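Kalgate asks residents to give back 829 boxes' worth of someone else's stuff

Town's parcel amnesty enters its second month with a longer list than it started with
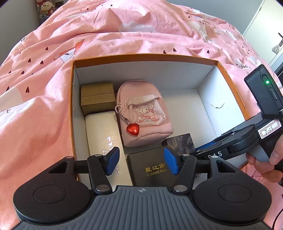

An open cardboard box with smaller boxes packed inside, on a bed.

KALGATE - The town of Kalgate would like its packages back, and it has stopped being shy about asking.

Under a parcel amnesty that opened in November, anyone holding a delivery meant for another address can drop it at the old ticket hall on Benítez Street, no questions asked, no name taken and no lecture given. The town had hoped to clear a backlog of 829 missing parcels reported by residents over the past year. By Monday morning it had taken in 300, a respectable showing until you learn that only 28 of them were on the list.

The rest had never been reported missing by anybody. The town now holds a large number of things that people in Kalgate paid for, waited for and then forgot, and it is not sure what to do with them.

"We planned for angry people coming to collect," the town's public notice on the matter reads. "We did not plan for shelves."

The trouble goes back to last year's renumbering, when Kalgate merged its two street plans into one. For most of its history the town was two towns, Kalgate proper and the smaller settlement of Stenudden across the creek, and both had a Mill Street, a Church Street and a Second Street. Stenudden also had a First Street, which Kalgate did not, a point that people in Stenudden still raise.

The merger was supposed to fix all of this. Every one of the 3039 addresses in the combined town was checked, and those that clashed got new numbers, new street names or, on one unlucky block of Church Street, both. Residents were mailed a card with their new address on it. The cards were sent to the new addresses.

What followed was a year in which a good share of the town opened its front door to find a stranger's air filters. Most people did the decent thing and walked the package over to the right house, which was often the house with the same number on the other side of the creek. Then it rained for much of the spring, the footbridge was closed for repairs, and the decent thing became a 20-minute drive. Garages filled up.

Grisgate, the regional courier that handles most home deliveries in the area, says its drivers went by the addresses they were given. The town says it gave the right ones. Both statements can be true, as the file was updated twice, and the second update undid part of the first. Neither side has wanted to dwell on who sent the second one.

The amnesty was the town's way around that argument. The ticket hall, which has been out of use since the bus company moved its counter to the supermarket, was swept out and fitted with borrowed shelving. Opening hours are 4 p.m. to 7 p.m. on weekdays, chosen so that people could stop by on the way home from work under cover of darkness, although the notice puts it more politely.

Business was slow for the first few days. It picked up after the town clarified that opened packages were welcome too. A good number of people, it seems, had sliced through the tape before reading the label, discovered that they were the owners of somebody's shower curtain, and then felt that the moment for returning it had passed. The clarification brought in a line that reached the parking lot.

Not everything has come back in the state it left the warehouse. One returned coffee maker was handed over with a bag of coffee and a note saying it ran a little hot. A set of garden lights came in with fresh batteries. A jigsaw puzzle was returned finished, glued and framed, and the town has listed it as "complete."

There have also been some creative readings of the rules. The notice has been amended to say that the amnesty does not cover library books, a neighbor's ladder or casserole dishes. A person who tried to return a cat was told that the cat would have to go home by itself, and it did.

The 28 parcels that matched the list have gone back to their owners, and by most accounts the reunions were muted. A parcel that is a year late is a strange thing to receive. Several were birthday presents for birthdays that have since come around again, which at least saved somebody a trip to the store. One household got back a pair of snow boots in a size that no longer fits the child they were bought for, and traded them on the spot with the next family in line.

That still leaves more than a few hundred reports open, and the town's theory is that the missing parcels are sitting in Stenudden. Stenudden's theory is that they are in Kalgate. A proposal to open a second drop-off point on the far side of the creek was debated at length last week and stalled over what street it would be on.

As for the unclaimed items, the options are not many. Sending them back to the sellers would mean postage, and a fair number of the sellers have gone out of business in the meantime. Giving them away would be popular, but the town's lawyers have pointed out that the goods belong to somebody, even if that somebody has not noticed. The town has settled for now on a viewing evening, at which residents may walk along the shelves and see whether anything rings a bell. They will be asked to describe what they ordered before they go in. The town expects this to be harder than it sounds.

Anyone who wants a rehearsal could try it at home. Think back to last spring, name three things you bought online, and say which of them arrived. When this reporter tried it, the total came to one and a half, the half being a lamp without a shade. The shade is now on the town's list as a late addition.

Grisgate has offered to deliver any claimed parcels free of charge for the remainder of the amnesty. The town thanked the company and said residents would be welcome to pick up in person.

The drop-off stays open through the end of next month. Packages may be left without tape, and labels should be kept on where there still is one. Visitors coming from the Stenudden side are reminded that the footbridge has reopened, and that the ticket hall is at 28 Benítez Street, formerly 82. Some maps have not caught up, and the dentist at the other number has asked people to please stop leaving boxes on the step.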